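Kirnari Sports Ground, machinery shed and grounds equipment
Pre-season inspection checklist, September
Inspected by: Minoru Hamada. Countersigned: Renzo Costa

1. Pedestrian cylinder mower (Kandar)
Guards fitted and secure: Yes
Operator presence control stops cylinder: Yes
Bottom blade condition: Worn at left end. Regrind before next cut.
Hours on meter: 616
Comment: Service interval is 200 hours. Last service entry in the log is unsigned.

2. Ride-on triple mower (Ghasemi)
Roll bar upright and pinned: Yes
Seat switch: Pass
Hydraulic hoses: Weep at centre unit lift ram. Not to be used on the square until the hose is replaced.
Tyres: Pass

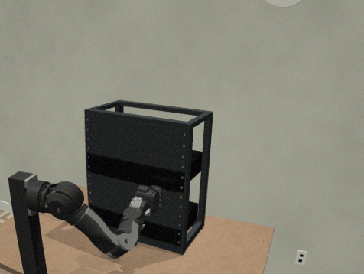

Rack on tabletop, wall socket to the right.

3. Line marker (Soka)
Tank and lid seal: Pass
Wheel bearings: Stiff. Grease and recheck.
Data sheet for marking fluid held on site: Yes, old issue. Replace.

4. Fuel and chemical storage
Petrol in approved containers: Yes
Bund free of liquid: No. Pump out and find the source.
Chemical store locked: Yes
Spill kit complete: Short of 2 absorbent socks

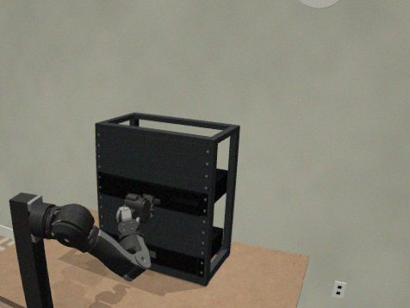 Fertiliser is stored on pallets clear of the wall, as asked for at the last inspection. Part bags must be folded over and clipped. Stock sheet shows 43 bags, agreed with delivery notes.

5. Personal protective equipment
Ear defenders: Pass
Face shields: One scratched, withdrawn
Gloves, chemical resistant: Reorder, large

Overall result: Conditional pass. Items 2 and 4 to be closed before the first home fixture. R. Costa to recheck the lift hose once fitted.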